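HOUSEHOLD ECONOMICS, WEEK 6
Handout: What do we really know about standby power and the "energy vampire"?
Prepared by Ruba Salameh. Revised 13 Apr 2021

Read this before the tutorial. Bring last week's sheet on tariffs as well, we did not finish it.

1. The claim

You will have seen the advice to unplug everything at the wall. It comes from power retailers, newspapers and well-meaning relatives, and it nearly always arrives with a dollar figure attached. I would like you to distrust the dollar figure. Ask who measured it, in whose house, and in what year the appliances were made.

The Amcombe leaflet (reading 2) says a household can save $296 a year by switching off at the wall. The leaflet gives no sample size. It doesn't say whether the fridge was counted. It has a drawing of a plug with fangs.

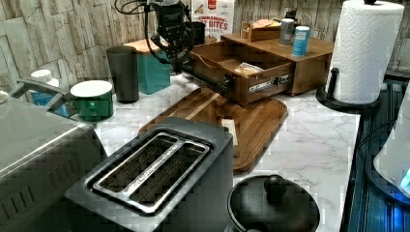
Fig. 1. A two-slot toaster on a kitchen counter.

2. Sorting appliances

Leaflets tend to lump everything with a cord into one pile. A plain toaster with a mechanical lever and no display should draw next to nothing between uses. A microwave with a clock draws a little all day. A set-top box may draw nearly as much idle as it does working. An average taken across all of them tells you very little about any of them.

Standby power is measured in watts, and your bill is in kilowatt hours. To get from one to the other, multiply the watts by the hours and divide by 1000. A device drawing 3 watts all year uses a bit over 26 kWh. Price that on your own tariff before you get excited.

3. The Sindari survey

Reading 3 is better. Natnael Tekleab and his colleagues put meters in 80 homes in Sindari and left them running through November. They report the middle value as well as the average, and the two are a long way apart. A few homes with old stereos and a second freezer pulled the average up.

My complaints: one month is short, and households agreed to take part, so they probably cared about their bills already. Tekleab admits the second point in a footnote. It belonged on the first page.
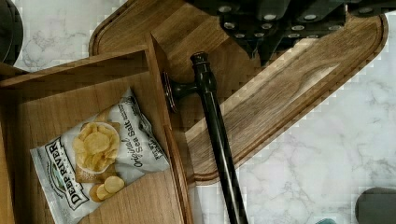 Fig. 2. Chopping board and open drawer, marble benchtop.

4. Behaviour

Surveys asking people whether they switch off at the wall get cheerful answers. Meters get different ones. The Cendden study asked 400 people about their habits and metered none of them, and its colour charts should not persuade you otherwise. People also forget, or can't reach the power point behind the bench, or give up after resetting the oven clock twice.

There is a trade-off question here too. An hour of fuss spread over a year has a cost. Economists put a price on it and then argue over the price. I am not convinced by any of the prices so far.
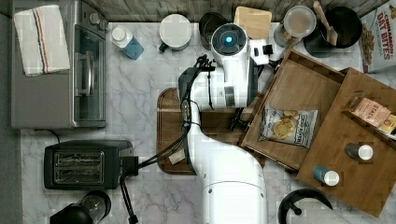

Fig. 3. Kitchen counter from directly above.

5. For the tutorial

Pick one appliance at home that has a standby light or a clock. Find its rated standby draw, if the maker gives one, and work out the yearly cost on your own tariff. Then write a paragraph on how far you trust the answer.

Compare your result with the Amcombe figure. If yours is much smaller, don't assume you made a mistake.

Optional: the Azar chapter on rebound effects. Skip the second half, the algebra is wrong in my copy.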